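Multix Publishes Revised Guide to Cord and Adapter Safety for Small Workplaces

February 2008 – Multix, a supplier of electrical accessories to offices, clinics and light workshops, has released the second edition of its guide to the selection and use of power strips, plug-in adapters and extension cords. The guide replaces the first edition in full. It is available on request at no charge to existing account holders and to facility managers at firms that do not hold an account.

The new edition runs to 71 pages and is arranged in nine chapters. Chapters 1 through 3 cover load calculation, cord ratings and the reading of rating labels. Chapters 4 through 6 cover placement, routing and strain relief. The last three deal with inspection, record keeping and disposal. Tables from the first edition have been reset in larger type, and the load worksheet is now a single sheet that can be copied and kept near the distribution panel.

Content was prepared by Parveen Siddiqui, technical documentation manager at Multix, with review by Tanvir Mondal of the consulting firm Miah. Miah carried out site surveys during the preparation of the text and supplied the inspection forms in Chapter 7.

"Most of the questions we receive are about power strips that were sized correctly when installed and then had equipment added over several years," said Siddiqui. "The first edition treated load as something you work out once. The second edition asks the reader to work it out again each time a device is added, and gives a place to write down the result."

The worksheet uses rated input power as printed on each device. Where a label gives current only, the reader is shown how to convert it using the local supply voltage. Devices with motors or heating elements are entered in a separate column and are to be supplied from a wall outlet wherever one is within reach. Power strips are not to be connected to other power strips under any arrangement described in the guide.

Plug-in charging adapters receive their own section in this edition. The first edition mentioned them only in a footnote. The section covers fit between adapter and outlet, spacing of adjacent outlets, and the effect of a large adapter body on the contacts when a strip is mounted vertically. Readers are told to check that an adapter is fully seated, and to withdraw any outlet that no longer grips the pins firmly.

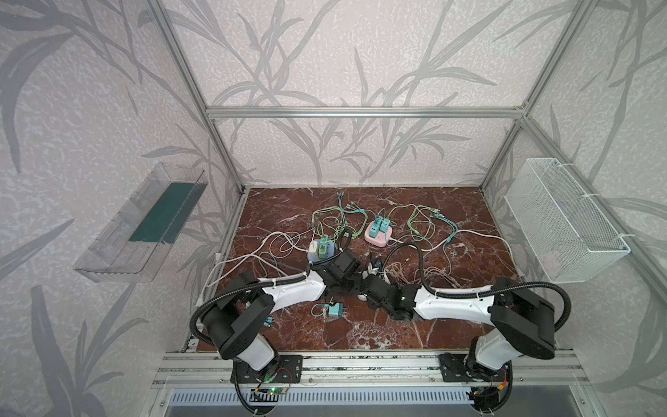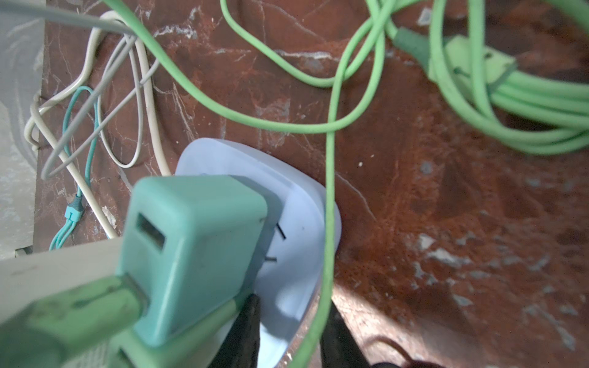 Chapter 5, on routing, has been rewritten. Cords should not pass under floor coverings, through door openings or over the edge of a metal surface without a protective sleeve. Where a cord follows a moving part, such as a height-adjustable desk, enough slack must be left for the full range of travel, and the cord must be fixed at both ends so that no pull reaches the plug. Cable ties are to be closed by hand and not tightened with a tool.

The guide makes a distinction between inspection by the user and inspection by a competent person. User inspection is visual and takes place before equipment is plugged in after a move. The user looks for cuts and flattening in the cord, discoloration near the pins, cracks in the housing and any rattle when the plug is shaken lightly. Equipment with any of these faults is to be tagged and taken out of use. Inspection by a competent person includes electrical testing and is scheduled according to the type of premises.

"The forms were tried at eight sites before we settled the layout," said Mondal. "Two fields were dropped because they were left blank at every site. We added a line for the location of the outlet, which the earlier form did not have. Without it, a failed item could be traced to a room and no further."

Intervals in the inspection schedule have changed in one respect. Extension cords used in workshops are now listed separately from cords used in offices, with the shorter interval applying to any cord that is coiled and uncoiled in daily use. Firms that adopted the schedule in the first edition may keep their present intervals until the next inspection falls due – no retroactive testing is called for.

A companion set of labels is supplied by Elline under an arrangement with Multix. Labels are printed on white polyester stock and carry fields for item number, inspection date and initials. They are sold in rolls of 800 and are intended for flat housings; a wrap-around version for cords is in preparation. Use of the labels is optional, and the record forms accept any numbering system already in place.

An electronic version of the load worksheet will be offered through Hiveo, the records service used by a number of Multix customers. It performs the same calculation as the printed sheet and stores earlier entries by location. Customers without access to the service can use the printed sheet with no loss of content.

Printing of the second edition was completed in January. Copies of the first edition should be discarded, as the cord rating table on its inside back cover does not match the revised text. Holders of the first edition who registered their copy will be sent the replacement without needing to apply. Others should write to the Multix documentation office and state the number of copies required, the delivery address and, where applicable, the account number.

Corrections and comments on the text may be sent to the same office, marked for the attention of Parveen Siddiqui. Corrections will be issued as loose sheets punched to fit the binder.

About Multix

Multix supplies power strips, cords, adapters and cable management products to commercial customers. Its documentation office produces installation and maintenance guides for products sold under its own name and for general use.

Media contact: Parveen Siddiqui, Documentation Office, Multix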